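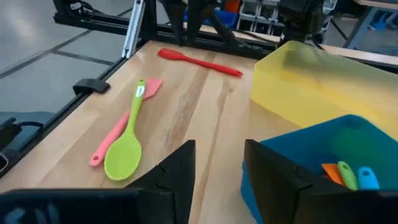 Ticket: Gripper closes late when teaching by remote control
Status: Solved
Product: Trondivik hand controller with Kakakhel arm
Opened by: Saadet Coşkun
Handled by: Shamim Bhutto, Trimine support

Saadet Coşkun, 9:10 am

Good morning, and thank you in advance to whoever picks this up. I've put off writing because I was sure it was something silly on my end, and it may still be!

We are teaching the arm to sort kitchen utensils into plastic bins by driving it with the hand controller and saving each run. The arm itself follows my hand beautifully. The trouble is the gripper. When I squeeze the trigger, the fingers wait a moment and then close all at once, and by then I have usually started to lift. With the spatulas this means I come up with nothing, or I catch the very end of the handle and it swings around on me.

What worries me more than the missed grabs is the saved runs. I played a few back and the trigger signal is recorded when I squeeze, but the fingers in the wrist camera video close later. If I train on those, I'm afraid the arm will learn to lift before it has hold of anything. We have 71 runs saved so far and I would dearly like to keep them.

What I've tried: turning everything off and on, a different USB cable, a different port on the same computer, and fresh batteries in the controller. No change from any of it.

Shamim Bhutto, 9:45 am

Hi Saadet, good morning, and please don't worry about it being silly. Thanks for checking the playback before writing in, that saves us both a good bit of guessing.

Could you tell me three things when you have a minute?

Is the delay there when you open and close the gripper from the buttons on the settings page, with the hand controller put down?
What does "Grip smoothing" say on the Hand Controller tab?
Did this start on a certain day, or has it been like this from your first run?

Please leave the saved runs where they are for now. Don't trim or convert anything yet.

Saadet Coşkun, 10:20 am

Answers in order.

From the buttons it's instant. Open, close, open, close, no waiting at all. I did it more times than I needed to.

Grip smoothing says 8.

It was not like this at first. Our early runs in November were with the bigger things, and I remember the gripper feeling lively. Then one afternoon I was picking up a soft sponge and the fingers were chattering, a sort of nervous little tapping, so I went into the settings and moved some sliders until it stopped. I'm fairly sure you can see where this is going. I didn't write down what I moved, I'm sorry to say.

Shamim Bhutto, 10:50 am

Oh, I can see where it's going, and you're in very good company. The smoothing slider comes set at 2. It averages your trigger squeeze over a short stretch of time, so the higher it goes, the longer the fingers take to believe you. At 8 it would feel just the way you describe.

Here is what I'd do, in this order:

Put the arm in its rest pose and press Hold.
Set Grip smoothing back to 2 and press Apply. (The slider moves without Apply, but nothing changes underneath. We get a lot of tickets about that one.)
On the same tab, find "Trigger dead zone" and raise it one step. That is the better cure for the chattering, as it ignores the tiny wobbles of your finger.
Release Hold, squeeze and let go slowly a few times with nothing between the fingers, then try one spatula.

Save one test run under a new name so it doesn't get mixed in with the others, and play it back next to an old one.

Saadet Coşkun, 11:35 am

Well, what a difference! It closes when I close. I picked up a spatula by the middle of its handle on the first go and put it in the bin, and I may have said something out loud.

A small leftover: when I squeeze very gently, there's still a bit of tapping. It goes away if I squeeze like I mean it. I can live with that, but I thought I'd mention it.

Now for the part I was dreading. What about my saved runs? Are they all spoiled?

Shamim Bhutto, 1:15 pm

Lovely news about the spatula. On the tapping, go up one more step on the dead zone and see if you still like the feel. If it starts to feel numb, come back down.

The runs are not spoiled. Your raw trigger signal was saved, and so was the finger position the arm reported back. Those are two separate columns. In the export window, under "Gripper action," choose "Measured position" in place of "Trigger." The exported action will then follow what the fingers really did, and it should line up with the wrist video.

Two cautions from me. Any run where you lifted too soon and missed is still a miss, and exporting it differently won't change that, so please watch those and leave them out. And try not to mix the two export choices in one training set. Use Measured position for the new runs too.

Saadet Coşkun, 4:40 pm

I watched every one of them this afternoon with a pot of tea. Most are fine, and the misses are easy to spot. I exported the good ones with Measured position, and the fingers and the numbers now move together when I step through the video.

Dead zone is up two steps in all and the tapping is gone. I've written both settings on a piece of tape and stuck it to the monitor. We'd like to get to 90 good runs before we train, so I'll be at it again tomorrow with the controller.

One request, if you take them: could the settings page show what a slider was before it got moved?

Shamim Bhutto, 4:55 pm

We do take them, and I've passed it along with your ticket attached. In the meantime, "Save profile" at the bottom of the Hand Controller tab keeps a copy you can go back to. I'd save one now while everything feels right.

Marking this as solved. A reply here will open it again if the delay comes back.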